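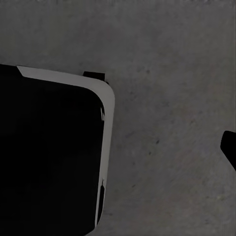

Mon 4 May
By the Fandstead production team

Progress report: Fandstead, first playable build

We have a playable build! The whole opening stretch of Fandstead, from the ferry landing at Dundovport up to the hill gate, can now be played start to finish without a developer sitting next to you pressing the skip key. That was the main goal in the grant agreement for this period and we are really pleased to report it done.

What got finished

Dundovport is fully walkable. The harbor, the fish market and the upper streets all load as one area now, so the long black pause at the market steps is gone. Weather works outdoors and stays outdoors (for most of March it rained in the chapel). The player can sail, trade, fish and repair the boat. Fishing was meant to be a side activity, but testers kept going back to it, so we gave it a proper journal page and a few rare catches that only bite at night.

The story script for the opening chapter is locked at 2,000 lines. All of it is in the game as text, and the first recorded voices go in next.

Co-op for 2 players is running on a local network. Online co-op connects, but the second boat drifts away from where it should be after a while, and we have not found the cause yet.

Playtest

We invited 30 players to try the build over a weekend. The response to the sailing was wonderful, and several people asked if they could stay on after their slot ended. The trading screen got a rougher ride. Players couldn't tell which prices were buying and which were selling, and a few sold their only anchor by mistake. We have redrawn that screen and added a confirm step for boat parts.

Controller support also needs work. Menus are fine, but the map still wants a mouse.

Behind schedule

The Ollar islands are late. We planned to have all 4 islands blocked out by now and the last one is still a sketch. The tide system took longer than we allowed for, though it is now one of the best things in the game: caves open at low water and you can get stuck in them, which testers loved. We would like to move the Ollar milestone to the end of June. No extra money is needed for this.

Budget

Spending is within the approved plan. Music costs came in lower than expected because Stoyanova, the studio handling the score, recorded the harbor themes in one session. We ask to move the difference into voice recording.

Next period

Finish the last Ollar island, fix the drifting boat, get controller play working on the map, and record the opening chapter. We'd also love to show you the build in person. A copy with a short controls sheet can be sent whenever it suits you.

Contact the Fandstead team | © Fandstead. All rights reserved. | Back to top

This site uses cookies to remember your settings. Accept | Manage preferences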